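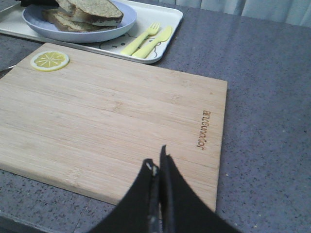
**Lodger wants "use of kitchen", what have I agreed to?**

**rovden_rita:** My new lodger moves in at the end of April and the agreement says "use of kitchen". I took that to mean toast. She has asked which shelves are hers and whether she might host a supper for 14. Where do people draw the line?

**Masri:** Shelves, yes. Supper for 14, only if you're one of the 14.

**plilturix:** Disagree. She pays rent, she gets the kitchen. You can't let a room and then guard the hob like a dragon. My last landlord labelled the eggs. Individually.

**rovden_rita:** I have never labelled an egg. (I have labelled the milk.)

**Tala Semaan:** Set hours. Ours were 2 evenings a week each and the rest was first come, first served. Worked for 4 years, apart from the business with the fish. Breakfast we left alone, as no one in that house was fit to negotiate before nine.

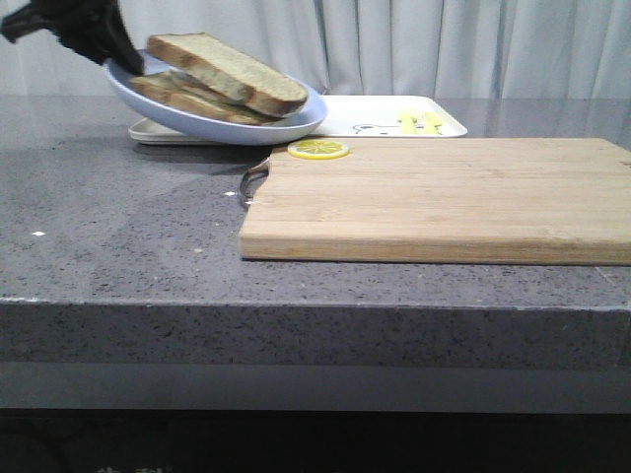 *Bread on the lavender-blue plate.*

**plilturix:** Hours! Does she clock in as well?

**Tala Semaan:** It was a list on the fridge, not a prison. You'd have hated the bin rota.

**gronuro77:** Put the washing up in writing and forget the rest. "Leaving it to soak" has ended more households than adultery. Ours went in the agreement as clause 2, right after the rent.

**rovden_rita:** So far I have: one cupboard, half the fridge, all pans except the good one, guests by arrangement. Is the good pan petty?

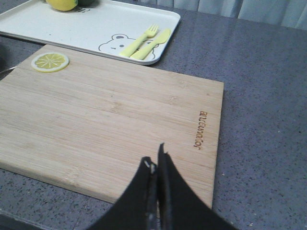

**Rawan Salameh:** Petty, but keep it in your bedroom and she'll never know it exists. The guests bit is too vague though. By arrangement with whom, and how late?

**Masri:** In your bedroom?? Just let the woman use the pan.

**rovden_rita:** It was my aunt's pan. Putting eleven o'clock for guests and going to bed.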